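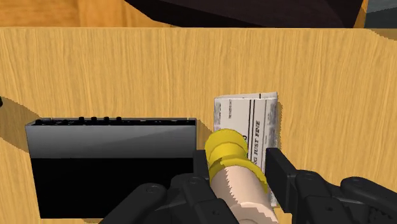
Storm Readiness Grant: Progress to 24 July 2020

Prepared by Damian Żak for the Trutitz Fund

Roadside clearance is on schedule. Crews have inspected 944 trees along the Lullel and Olszewski roads and marked 216 for pruning or removal. Of the four felling jobs that needed a full road closure, three are finished. The last is the bend below Drunier, where the power company has to move a line first.

Drainage is behind. We have cleared 483 gullies, but the culvert at the Lullel ford is still waiting for a pump part. Until it is fixed, the ford will be closed whenever a heavy rain warning is issued – signs are already stored at both ends.

The night call-out list has been updated and sent to the fire station and the highways desk. Chainsaw refresher training was moved to the fall.

Spending is within budget, with no transfers between headings. We ask that the culvert money be carried over to December.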